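Oronura Community Help
Data Collection and Demonstrations

Tabletop examples recorded in shared spaces: keep, trim or record again?

Posted by Athina Lambrakis

Our group is assembling a set of demonstrations for a learned policy that clears small tables: cups, printed matter, bottles and loose scraps. The demonstrations are recorded with a hand-held gripper carrying its own wide-angle camera. The operator performs the task by hand, and the trajectory is recovered afterwards from the video.

We have 731 episodes to date. The greater part was recorded in our own laboratory at Grastach, on two tables of the same height and under constant lighting. In June we began recording at other locations, including corridors and common areas, in order to broaden the range of backgrounds. A typical view from the later group is attached.

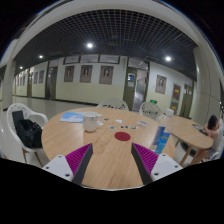
Corridor session: gripper open above the round table, with the mug, dark-red disc, bottle and printed items.

My concerns are as follows. First, our review guideline (inherited from an earlier project, Prinirik) states that an episode should be rejected if anything outside the work surface could distract the model. Applied literally, that would remove nearly all of the corridor material. Second, the small flat pieces on the table are difficult to tell apart at this viewing angle, and our annotators disagree as to whether each one requires its own label. Third, 43 of the corridor episodes failed trajectory recovery, which is a far higher share than we experienced in the laboratory.

I would appreciate advice on whether the guideline should be relaxed, how the small items ought to be labelled, and what might be done to improve the recovery rate before our next session on Saturday. I should add that we are permitted to record in the building outside teaching hours only, so repeating the entire set is not practical.

Rüdiger Ackermann
Accepted by the original poster

The guideline was presumably written for a fixed overhead camera, where the background does not change and any movement in it is a fault. It is not suited to a camera that travels with the hand. A policy trained only on your two laboratory tables will very likely learn the tables. I would withdraw the rule for the corridor sessions and replace it with a narrower one: reject an episode if a person or object outside the task enters the space between the fingers and the target, or touches the work surface.

In your attached view, the seated person at the second table is well clear of the task. I would not reject an episode on that ground. Consent and privacy are a separate matter, and your institution will have its own requirements. We blur faces before any footage leaves the recording computer, and we keep the unblurred copy only until trajectory recovery is complete.

On labelling, the answer depends on what the policy consumes. If you are training directly from images and gripper motion, labels for individual scraps contribute nothing to the training. Record one line of text per episode stating the task, for example "place the mug on the disc" or "gather the paper", and note the object that was grasped. Reserve detailed labels for a small evaluation set. We label 80 episodes in full and leave the remainder alone.

If annotators must name the small pieces, permit "small flat item" as a category. Forcing a choice between "card", "wrapper" and "scrap" produces disagreement that reflects the form and tells you very little about the table.

On recovery, please examine the failures before changing the equipment. In our experience the usual causes are:

Rapid wrist rotation, particularly at the beginning of an episode
A mapping pass that was too short or did not return to its starting point
Plain walls or glossy flooring filling most of the view
Furniture moved between the mapping pass and the demonstrations

The third deserves attention in a corridor such as yours. The floor is glossy and reflects the ceiling lights, and those reflections shift as the camera moves. The posters and the edges of the furniture are far more useful to the tracker. I would choose a starting pose that keeps the poster wall in view, hold it for two full seconds, and only then proceed to the grasp.

The mapping pass should be walked slowly around the whole table and repeated whenever a chair is moved — even slightly.

Latifa Zerouali

I agree with most of the above, with one reservation concerning the clear bottle. Transparent objects are the weakest part of our own set, and I would not assume that a general collection plan will cover them adequately. Against a pale wooden surface the body of the bottle nearly disappears and the white cap is the only distinct feature. Our first policy reached for the cap every time, including when the bottle was lying on its side.

I recommend that you schedule transparent objects as a separate item on the session sheet, with varied positions and varied surfaces behind them. We recorded 31 additional bottle episodes in this manner and the behaviour improved, although I cannot claim that the number would be the same for your gripper.

Please also record the finger inserts in the session notes (colour and date fitted). Soft inserts wear, and the closing width drifts with them. We lost the better part of a week to that.

Lutz Strobel

We just keep everything and let the training sort it out. Works fine with the Fröhlich scripts. Storage is cheap.

Comment from Athina Lambrakis

Thank you all. I have reviewed 12 of the failed episodes against Mr. Ackermann's list, and in nine of them the operator turned the wrist sharply within the first second. The session sheet has been amended to require a held starting pose and a fresh mapping pass after any change to the seating. Transparent objects now have a line of their own, as Ms. Zerouali suggested. The Prinirik rule will remain in force for the fixed-camera station only.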